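Two Arms in a White Box

By Radu Husar 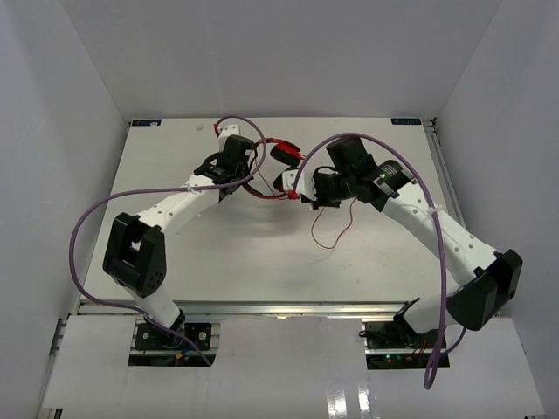 Why would a person build a robot with two arms, when one is already so difficult? With one arm you can pick a thing up and put it down, but as soon as you want to hold a part and work on it at the same time, you need a second hand.

Gilmar Cavalcanti and Brayan Usuga learned this with their first machine, Hundska, which had a single arm and pushed every small part around the table. Its successor is called Vasum, and it has occupied a corner of the shared workshop Kurkus since September.

The long links of the arms are white and full of round holes. A zip tie goes around each one near the wrist, and the purple cables make big loops in the air. Gilmar wants them like this. "A short cable is beautiful for one day," he told me. "Then the elbow opens and you buy a new cable."

The parts have cost them 300 euros until now, and the notebook of settings has reached page 178. Most of these pages are in the handwriting of Brayan, who comes at 8 in the evening and writes down every change -- also the bad ones.

The present exercise is passing a wire from one gripper to the other. On the evening of my visit they tried it nine times. Four were good. After the last one Brayan opened the notebook again, and Gilmar went to look for a smaller screwdriver.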